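Computer tower (interior)

The interior of a desktop tower is reached by removing one side panel. For bench work the case is laid on its side – board facing up.
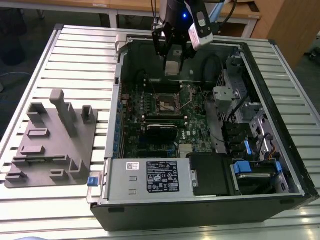

The motherboard carries the CPU socket, memory slots and expansion slots. A metal frame and lever hold the processor in its socket.

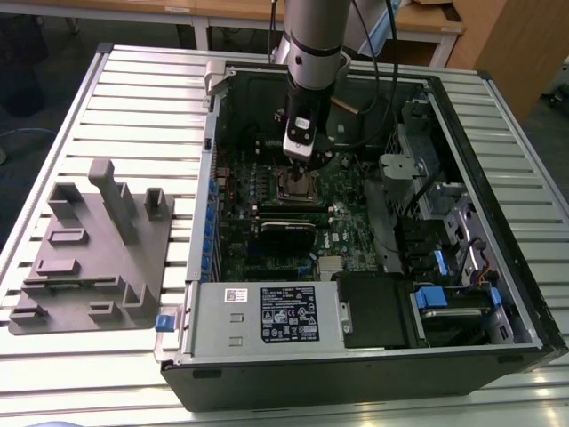
The power supply converts line current to low-voltage DC and has its own metal housing.
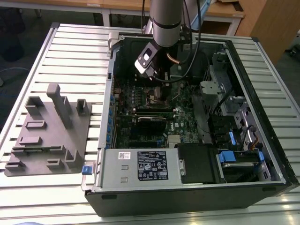

Tool-free cases use clips and tabs in place of screws. Color often marks these touch points – on the Dell tower, the expansion-slot clips are blue.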